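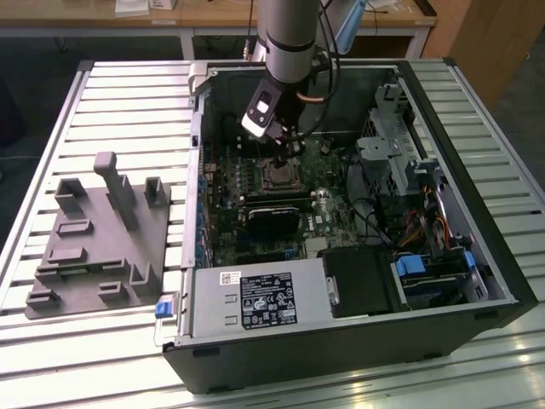
The Word of the Clerk

The police statement said the night clerk at the Getetley Motel had been struck once on the head by an unknown male who then fled on foot toward Cillosgate with $300 from the drawer. It was five lines long. I had to turn it into twelve, so I drove out there.

I have been writing up crime in Bruria long enough to know what an unknown male usually is. He is medium height. He wears a dark hoodie. He comes from the direction of Cillosgate and he goes back to it, and in all my years of typing up his doings I have never seen him brought into a courtroom.

The clerk was sitting in the office with a towel against the side of his head. He had already been to the hospital and come back, and he seemed pleased to have someone new to tell.

"He came in right there," he said. "I was doing the book."

"What time?"

"A little after two."

"And he said what?"

"He said give me the money."

I wrote that down. It's what they say in movies, and I suppose some real robbers have seen the movies too. Still, the ones I've heard on store tapes tend to mumble, or say please, or argue with each other about who was supposed to bring the bag.

"Then he hit you."

"With a bottle."

"Before or after you gave him the money?"

He moved the towel and looked at it. "After."

"Why would he hit you after?"

"You'd have to ask him."

That was fair. I asked if I could look at the book, and he turned it around for me without any fuss. Seven rooms were taken. Room 21 had been rented at nine that evening, paid in cash, and the name had been written and then scratched out hard enough to tear the paper.

"Who was in 21?"

"They canceled."

"And you gave the cash back?"

"Sure."

"So it wasn't in the drawer."

He said he would have to think about that. He said his head hurt, and I believed him on that point. The swelling ran from his ear to his eyebrow, and it had to have come from somewhere.

I went out and walked along the row. The door of 21 was shut and the curtain was pulled. There was a mop bucket outside it, and none outside the others. I knocked. A woman in a motel apron opened up four inches and told me the room was being cleaned. I said it was a lot of cleaning for a room where the guest canceled. She said people cancel in all kinds of ways, and shut the door.

The officer on the case was getting coffee at the gas station on Simanjuntak Road, and he wasn't happy to see me. He never is. I asked whether anyone had found the bottle.

"What bottle?"

"The one he was hit with."

"He told us a flashlight."

"He told me a bottle."

"He's concussed," the officer said. "You'd mix things up too."

"Did you look in 21?"

"Why would we look in 21?"

I told him about the book and the bucket. He stirred his coffee for longer than it needed. He said the owner of the motel was a good neighbor to the department, and that if I wanted to write a mystery I could do it on my own time. The case was a robbery. They had put out a description.

"Medium height," I said. "Dark hoodie."

"You've seen it, then."

By noon my editor wanted the copy. I told her I thought the clerk had been hit by somebody he knew, in a room he had rented out himself and left off the books, and that the $300 had either gone into his own pocket or never existed. She asked what I could prove. I said I had a torn page and a mop. She said that came to five lines, and she could fill the rest with a photo of the sign.

So the story ran as a robbery. It ran under my name, with a line asking anyone with information to call the station. I read it over twice on the page and there wasn't a false word in it, because every sentence had "police said" hanging off the end like a tin can on a string. I have always been good at that.

I went back in September. The clerk was gone. A younger man had the desk, and a new book, and he told me he'd never heard of any robbery. I asked to rent 21. He said that one wasn't available.

"Who's in it?"

"It's storage now."

He gave me 16 instead. The bed sagged and the faucet ran, and around one in the morning a car pulled in with its lights off. I heard a door open, farther down the row. Two voices, both men, one of them laughing. I got up and stood at the curtain in my socks. By the time I had worked a gap in it there was only the car, and the light in the office, and the young man at the desk with his head down, doing the book.

I wrote the plate number on the back of my receipt. I called it in to the officer in the morning, and he read it back to me slowly, the way you do when you aren't writing anything down.

"And what did this car do?" he asked.

"It parked."

"At a motel."

"With its lights off."

"I'll put out a description," he said.

The receipt is in my desk, under the stapler. Last week the station sent over another statement, a liquor store this time, one blow to the head, the cash drawer emptied. The suspect was last seen heading toward Cillosgate. I called the store and asked the man who answered what he'd been hit with.

He put his hand over the phone. I could hear him asking somebody.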